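## 3. Collection of Demonstrations

### 3.1 Site and hardware

All demonstrations for the door tasks were gathered in real rooms, with the furniture left as it was found. We made this choice after our first trial in the Litgate laboratory, where the walls were bare and the lighting was constant. The policy trained on that data performed well in the laboratory and failed in most other rooms. We therefore moved the work to the site which we call Fultthorpe in the rest of this paper.

The platform has 2 arms, and each arm ends in a gripper with small fingers. Images are recorded at the head and at the wrists. The operator guides both arms from a separate station and sees only the recorded views. We did not allow the operator to look directly at the room, for the learned policy will also not have this information. This rule made the work slower, and in the first days many episodes had to be repeated.

The refrigerator is a small model and the arms reach its lower part with difficulty when it stands directly on the floor. It was raised on bricks, and a flat piece of cardboard was put under the bricks to protect the tiles. The height was not changed between sessions, but the angle of the body to the robot was changed by hand before each block of episodes.

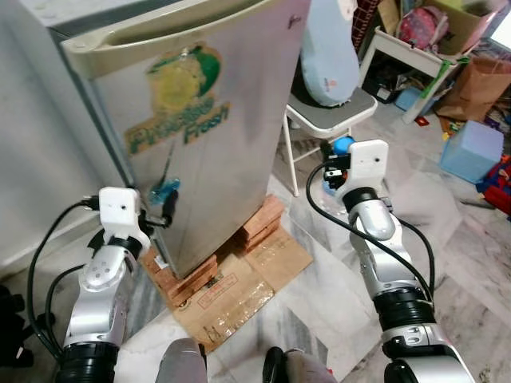 An episode in the door task begins with the door closed and both grippers away from it. The operator brings one gripper to the lower part of the door, pulls until there is a gap, and then uses either arm to increase the opening. We did not prescribe which arm must finish the motion. In an earlier protocol, following the Tomić guidelines, the arm was fixed for each phase, and we observed that operators made unnatural waiting movements which the policy later copied. After we removed this restriction the waiting movements became rare.

### 3.2 Variation between episodes

Three things were varied: the angle of the refrigerator, the contents of the door bin, and the starting pose of the arms. The contents of the door bin matter more than we expected. Full bottles make the door heavier, and it swings further once it is moving. An empty door often stops in the middle and must be pushed a second time. We asked the operators to change the bottles at the beginning of each block and to write down the change in the session log. Objects in the background were not controlled.

The inside of the refrigerator also causes some difficulty for the cameras. Clear shelves and drawers give weak edges in the image, and water on their surfaces gives reflections that change with the position of the head. We kept these episodes in the set. A filter that removes images with strong reflections was tested, but it removed also many useful views of the open door.

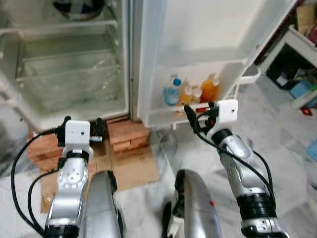

**Figure 2.** The refrigerator with its door open and both arms in front. Bottles stand in the lower door bin.

### 3.3 Selection and labeling

In total we recorded 2,676 episodes. Each one was cut at the first and the last movement of the arms and was then reviewed with the Pirkus annotation tool. The reviewer gave one of 2 labels, "keep" or "discard". An episode was discarded if the gripper slipped and the operator did not recover, if a wrist view was missing, or if the refrigerator moved on its support. Slips with a successful recovery were kept. In our experience they are the most valuable part of the data, and they are difficult to produce on purpose.

From the kept episodes we drew a subset of 1,000 for training, balanced over the angles. The other kept episodes were used for the study of data size in Section 5. We did not balance the subset over the operators, and the more experienced ones have a larger share in it. The effect of this on the speed of the learned motion is discussed together with the failure cases.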